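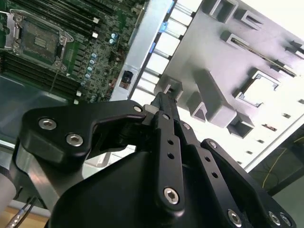
Section 4. Setting up and running the server shroud task

This section covers bench set-up, the first powered run and the practice procedure for the server task in the Badport student robotics club. Read Section 3 (arm power and emergency stop) first. Students who have not been signed off on Section 3 may work on the laptop side only.

Last revised 14/11/2023. Changes go to Sorin Cozma, who keeps the master copy.

4.1 What the task is

The Anstead competition asks each team to handle a large molded plastic part in an open server chassis using an arm and a two-finger gripper. The part must be gripped, lifted clear of the chassis, held, and set back where it came from. The motherboard stays in place the whole time. Touching it with the gripper ends the attempt.

The club's practice part is light gray plastic. It has ribs, square sockets and openings in it, and these are the features you will be choosing between when you pick a grip point. The competition part may be a different shape, so do not build a program that only works on one rib.

4.2 Before you start

You need:

The practice chassis, with its cover off
The arm, with the gripper fitted
The club laptop with Drarnine installed
The hex key set from the red drawer
A grounding strap
The bench log

Two students work the bench at a time. One is the operator and sits at the laptop. The other is the spotter and stands at the emergency stop. The spotter does not hold a phone, a tool or the log while the arm is live.

CAUTION: The practice chassis is never connected to power. Check that no power cord is plugged into it before you open it, every session, even if you closed it yourself.

4.3 Placing the chassis

1. Put on the grounding strap and clip it to bare metal on the chassis.

2. Slide the chassis against the two stops screwed to the bench. It should touch both.

3. Look over the motherboard. The lever on the processor socket should be down and the latches on the memory slots should be closed. An open latch stands higher than the slot and can catch a fingertip.

4. Remove anything loose from the chassis floor. Screws tend to collect under the board, so use the flashlight.

5. Route all cables away from the path of the arm. Tape them to the bench if they will not stay put.

6. Seat the plastic part by hand. Press on both ends until it stops moving.

NOTE: If the part rocks, take it out and try again. Do not shim it with cardboard. Last March a team spent most of a session tuning a grip on a shimmed part, and the numbers were useless once the shim came out.

4.4 Checking the gripper

Do this with the arm powered off.

1. Check every hex bolt on the gripper plates and linkages with the key. Snug is enough. If one turns more than a quarter turn, write it in the log.

2. Open and close the fingers by hand. They should meet at the tips and move without scraping.

3. Wipe the fingertips with a dry cloth. Do not use the spray cleaner, which leaves them slick.

4. Pull gently on each cable behind the gripper. There must be enough slack for the wrist to turn all the way in both directions.

CAUTION: Keep your fingers out of the linkages. They close toward each other and will pinch hard even with the power off.

4.5 First powered run

1. Spotter: put one hand on the emergency stop and say "ready."

2. Operator: turn on the arm and wait for the green status line in Drarnine.

3. Open the file named shroud_start. Do not open a teammate's file for the first run of the day.

4. Set the closing force to 800. This is the value on the Drarnine slider and has no unit.

5. Run the "approach" block only. The gripper should stop above the plastic part with the fingers open.

6. Look from the side and check that both fingers will clear the metal rail between the part and the motherboard. If they will not, stop and go to 4.7.

7. Run "close." The fingers should pinch the plastic without bending it.

8. Run "lift" at slow speed. Stop as soon as the part is free of the chassis.

9. Hold for a slow count of five, then run "return" and "open."

If the part slips at 800, raise the force to 865 and repeat from step 5. Do not go higher without asking. At 1,087 the software faults and the arm has to be homed again.

4.6 Choosing a grip point

The starter file grips a plain rib. It is a safe choice and a slow one, as the arm has to turn the wrist twice to reach it. Teams are free to choose another point. Keep these in mind:

Stay off thin walls near large openings. They flex, and the part swings when it comes up.

Raised sockets give the fingers something to push against, but the approach angle has to be close to right or the tips ride up over the edge.

A steep wrist angle is fine as long as the gripper housing stays clear of the rail and the board.

The wrist camera view is tilted whenever the wrist is tilted. Left on the screen is not always left on the bench. Jog in small steps until you are sure which way is which.

Save each grip point under your team name and the attempt number. Abdel Rahman Hall closes its network at night, so copy your files to the club drive before you leave.

4.7 If something goes wrong

Fingers would touch the rail: stop, raise the arm straight up with the jog keys, and shift the approach point away from the motherboard. Run "approach" again before you close.

Part lifts at one end only: set it down, open the fingers, and reseat it by hand with the arm stopped. The grip point is too far from the middle.

Part is dropped in the chassis: press the emergency stop. Leave the part where it is until the spotter has checked the board.

Camera view freezes: stop the arm. Unplug the camera cable at the laptop end, plug it back in and restart the view. Do not keep moving from memory.

4.8 Shutting down

1. Open the fingers and send the arm to its park position.

2. Turn off the arm at the switch, then close Drarnine.

3. Fit the cover on the chassis and leave it against the stops.

4. Fill in the log: team, grip point, force, number of attempts, anything loose or worn.

5. Return the hex keys and the strap to the red drawer.

Scoring and timed practice are in Section 5.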